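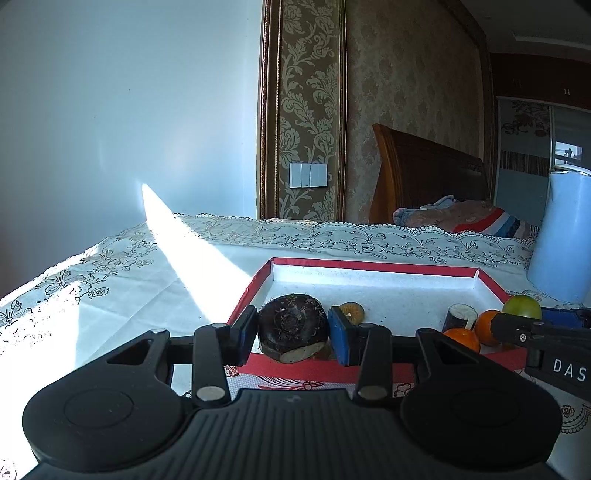 Figure 3.1. A cut root vegetable held between the two pads of a gripper, over a tray of fruit.

Chapter 3
Household Chores: What Machines Can Do

Picking up a piece of produce takes a person no thought. For a machine it is at least four problems: finding the item, choosing where to hold it, setting the force, and letting go in the right place. A round vegetable with one flat face offers few good places for two pads to meet. Fine rootlets and ridges on the skin change the contact further.

Shop-floor machines avoid most of this. The packing line at Herneck handles 4000 parts per shift, all of one shape, all fed from the same side. A home offers no such order. In the Jaltden trials, Wike and Briggs set 56 kitchen tasks and logged 657 attempts. Lifting single items went well. Sorting mixed items in a shared tray did not, and cutting was dropped from the list in November.

Section 3.1 covers grip force. Section 3.2 treats crowded trays, where a neighboring item limits the approach. Terms in bold are defined in the glossary.

© Trerach Press | Contact the publisher | Back to top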